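How to Plan a Theme Park Day Around the Virtual Line

Candulari switched its biggest ride, the Gasska coaster, to a virtual line in January. You can't walk up and wait for it anymore. You need a boarding group, and the groups are handed out twice a day in the park's app.

Before you go

Install the app and make an account at home. Link every ticket in your party to one phone. Tickets that aren't linked won't get a spot, even if you are standing together.

Charge your phone overnight and bring a battery. The app uses a lot of power.

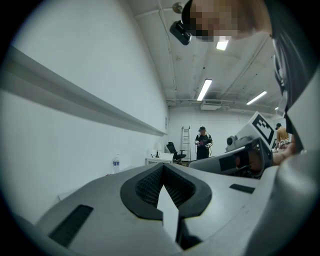

Close view of the gray housing and its black-rimmed opening.

Getting a boarding group

The first round opens at 7:00 a.m. You don't have to be inside the park for this one. Open the app by 6:45, go to the Gasska page and leave it there. When the button turns green, tap it once and confirm your party. Don't refresh.

The morning round has 700 spots, and on a Saturday they can be gone in 2 minutes. If you miss it, try again at 1:00 p.m. For the second round your ticket must already be scanned at the gate.
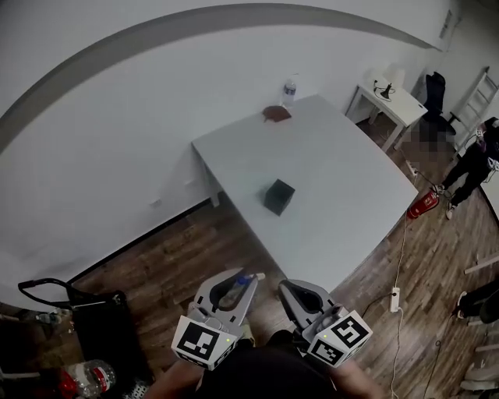 White table with a small black box, a brown item and a water bottle.

While you wait

Your group number shows up on the app's home screen. Once it is called, you have 30 minutes to reach the entrance. Stay on the east side of the park if your number is close. The walk from the Nomura boat ride takes 15 minutes when the paths are full.

Mobile food orders don't affect your place, so this is a good time for lunch. The counter at Fivavine is usually the quickest.

If you miss your window

Go to the guest services desk next to the carousel and show them your number. They can sometimes add you to a later group. After 8:00 p.m. they stop making changes.

Written by Justinas Juška. Gate times checked by Rüdiger Seidel.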